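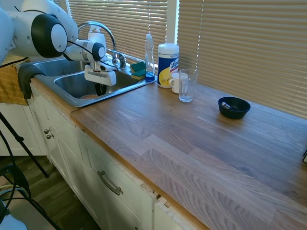 kerkard94: Does a double sink need a drying rack? I say no. My wife says I say no because I never dry anything. For the record, both sponges live on the right-hand rim by the dish soap, which is nearly gone, so somebody's washing.

oltico_t: Rack. Counters are for food.

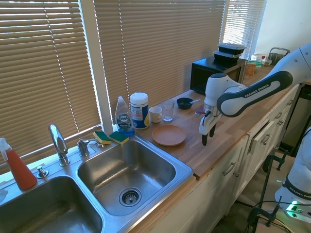
Both basins, blinds down.

kerkard94: Butcher block hates puddles, I'll give you that.
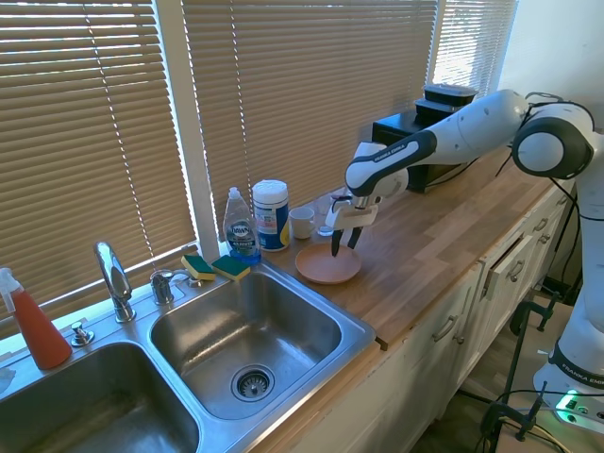 Still, a rack eats 20 inches of counter and then never leaves.

Tineke Meijer: Towel. Fold it up after. 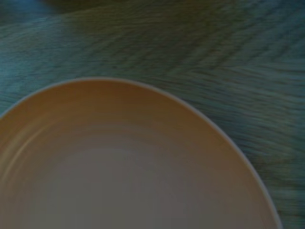
kerkard94: Finally, a sane person.

oltico_t: Enjoy your damp towel.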